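Hand-held grippers get a proper care routine at Tiria

11/1/18

Good news for anybody who likes a machine that gets looked after: the pair of hand-held grippers at Tiria's Aquino workroom now has a real setup and upkeep routine, written down, tested and taped inside the lid of the tool case. It took most of October to get right, and we think it's great.

Until now the knowledge lived in people's heads. One person knew how tight the finger screws should be, another knew which cable liked to creep out of its clip, and if both of them were out, the morning started late. The new routine fits on 2 pages and can be followed by anyone on the team who can use a hex key (which is everyone, or will be by the end of the year!).

The grippers are used by hand to record how people pick things up, carry them and put them down, and the recordings go to the arm in the next room. All of that depends on the two tools being in the same condition every time. If a finger sits a hair off center or a marker card has shifted on its mount, the numbers drift, and the drift is hard to spot until a whole batch has gone in.

Setup starts at the table. Anything left over from the day before gets moved off, the lamp goes toward the back against the wall, and both tools come out of the case and are looked over before they are switched on. 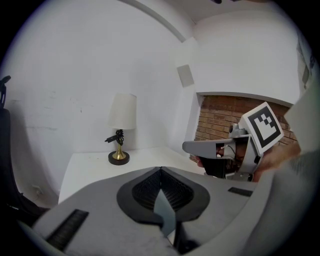 The first thing checked is the marker card. It has to be flat, clean and firmly seated, with no lifting at the corners. A dry cloth is fine for dust. Fingerprints need a little more patience, and the routine says in capital letters not to use the blue spray, which takes the print off the card. (We found that out the expensive way in October, and three cards went in the trash.)

Next come the fingers. They are opened and closed by hand, slowly, all the way in both directions, and whoever is holding the tool listens as well as looks. A good one makes almost no sound. A dry one has a faint scrape near the end of its travel, and that's the moment to stop and clean the slide before carrying on. The grease comes from Plaramov in a small tube, and a dab the size of a grain of rice is plenty. More than that collects lint, and then you're back to scraping within a week.

The thin wires get a look too. They should have enough slack to follow the joint and not enough to catch on a sleeve. If a wire has pulled tight, it is eased back through its guide with the tool switched off.

Then there's the lens, which gets one pass with the soft brush and one with the lint-free cloth, always in that order. Going straight to the cloth drags grit across the glass, and a scratched lens is the one part on the tool that can't be swapped in the workroom.

The part of the routine that people seem to enjoy most is the two-tool check. Both grippers are picked up and held over the table, one pointing across at the other, so that each operator can see whether the other tool's card is read without dropping out. The pair then goes through a set of slow moves: side to side, up and down, and a gentle roll of the wrist. A pass is 95 percent of readings or better. The first time everything was done in the written order, both tools cleared it on the first go, and there was some cheering.

After that comes the short handling test, with a few everyday things laid out within easy reach. A marker pen and a flat pad are good choices, since one wants to roll and the other gives the fingers very little edge to get hold of. Flat things show up worn grip surfaces faster than anything else we've tried. If the pad slides when it's lifted at a corner, the ribbing on the inside of the fingers is cleaned with a stiff brush and the test is done again. If it still slides, the fingers get changed.
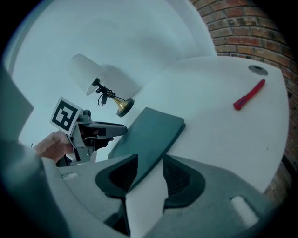 Changing the fingers

New fingers are now fitted every 200 hours of use, or sooner if the handling test says so. Stokix supplies them in matched pairs and they have to stay that way. Mixing an old finger with a new one gives a lopsided grip that no amount of adjusting will fix.

The swap itself is pleasantly quick:

Switch the tool off and unplug it.
Open the fingers fully and back out the screws, left side first.
Wipe the seats clean. Old grease hides here.
Set the new pair in place and run the screws in by hand until they just touch.
Close the fingers on the setting block, then tighten.
Open, close, and check that the tips meet evenly along their whole length.
Write the hours in the log.

Step five is the big improvement. The setting block was made in house from an offcut and it holds both fingers square while the screws go home. Before the block, people lined things up by eye and usually had to do it twice. A full swap, with the two-tool check afterward, now takes up to 29 minutes, and that's for somebody doing it for the first time with the pages open beside them.

Worn fingers aren't thrown out right away. They go in the drawer marked "practice" so that new team members can try the swap without using up a good pair.

What's next

The arm in the next room is getting the same treatment, starting with its wrist joint and its cable run. A draft is already pinned up by the door with a pencil on a string, so please write on it! The charging shelf will be relabeled as well, and spare marker cards are being moved to the top drawer where they can lie flat.

Anyone at Aquino who'd like to learn the routine can sign up on the sheet next to the tool case. Sessions are run in pairs, one tool each, and you'll do a full finger swap before you leave. Copies of the pages are in the shared folder under "Grippers, daily care." If you change something on the paper copy, change it in the folder too.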